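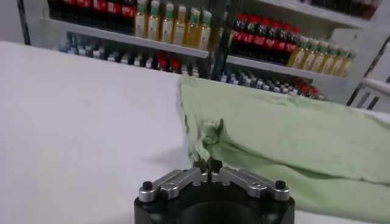

**Drita Vasić** wrote:
Sorry, but I'm going to disagree with the whole first page of this thread. Fabric softener ruins towels. I stopped using it in May and mine drink up water again like they did when I bought them. The Ciller stuff everyone keeps recommending smells lovely and leaves a coating on the loops, and after a few months you're just pushing water round your back.

**moth_and_rust** wrote:
Bit strong! I use half a cap of Ciller every other wash and my towels are fine. We've got very hard water here and without it they come off the line like roof tiles.

**Drita Vasić** wrote:
Half a cap is still half a cap. Try white vinegar in the drawer for a month and then come back and argue with me.

**pegbag** wrote:
Vinegar does work for me, but my sister swears it perished the door seal on her Marras. No idea if that's true, the machine was ancient anyway. I go easy on it and only do it when they start feeling greasy.

Can I ask a different thing — does anyone still have the Florano bath sheets? I bought two in the sale (18 quid each, which felt like a lot at the time) and they shed green fluff over everything for weeks. Work shirts, the cat, the inside of the filter.

**Agata Bortolotti** wrote:
Yes!! Mine did exactly that. Wash them by themselves, cool, hardly any detergent, and don't cram the drum. They calmed down after the fourth go. I've had them three years now and they're the best ones in the cupboard, so don't give up on them.

**moth_and_rust** wrote:
I'd have sent them back. A towel shouldn't need training.

**Agata Bortolotti** wrote:
All new towels shed a bit, it's only loose fibre. The cheap Plismont ones I had before never shed at all and they never dried anything either.

**pegbag** wrote:
Thanks Agata, will give them another couple of washes. Do you tumble yours or line dry?

**Agata Bortolotti** wrote:
Line if it's windy, then 20 minutes in the dryer to finish. Give them a good hard shake first — snap them like you're cross with someone.

**moth_and_rust** wrote:
Fine, I've bought some vinegar. Which compartment does it go in, Drita?

**Drita Vasić** wrote:
The softener one. Fill it to the line and leave the Ciller in the cupboard.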